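What does the number inside a ring mean?

Got a grown-up with a gold ring? Ask nicely and have a look on the inside. Tiny letters and numbers, right? That's called a hallmark. Sort of a label, but stamped into the metal so it can't fall off.

Pure gold is soft. Too soft for everyday wear, it dents and scratches. So jewellers melt it with other metals, like silver or copper. The mix is called an alloy. Copper makes the colour pinker, silver makes it paler.

How much is gold? Count in karats. Pure gold is 24 karat. So 18 karat means 18 parts gold out of 24, and the other 6 parts are something else. A 10 karat ring has 10 parts gold. Less gold, but tougher. 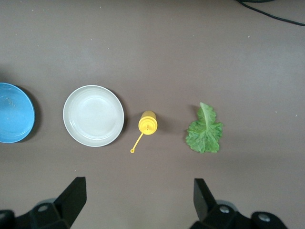

Rigoberto Echeverri wrote in to ask why his nan's ring says 750 and not 18, and is 750 better? Good question. Same thing! 750 means 750 parts out of 1000. Do the sum: 18 divided by 24 is 0.75. Some countrys stamp karats, some stamp parts per thousand, some do both.

Silver has numbers too. Sterling silver says 925. That's 925 parts silver out of 1000, the rest is mostly copper.

Other stamps you might find:

A maker's mark. Usually initials or a little shape. The Villca workshop uses a V in a circle, and Onis uses a tiny fish.

Letters like GP. Gold plated. A very thin skin of gold over a diferent metal. Can rub off after lots of wearing.

No stamp at all? Could be worn away. Could be really old. Doesn't always mean it's fake, a jeweller can test it.

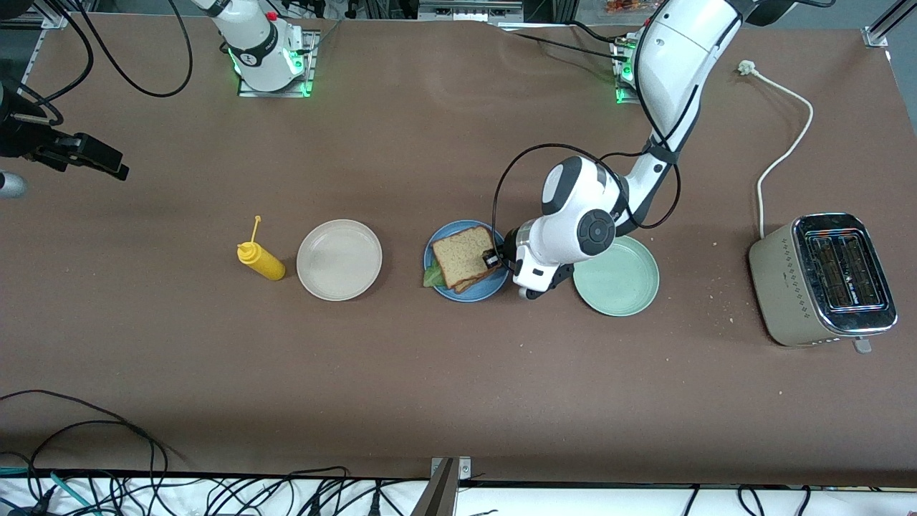 Lunch on the table

Try this. Find 2 pieces of jewellery at home (ask first!!) and look inside with a magnifying glass. Bracelets and necklaces, check near the clasp. Write down what you see. Then work out the gold: karat number divided by 24, times 100. That's your per cent.

Next week: how pearls get made inside an oyster.

Posted 25 Apr 2022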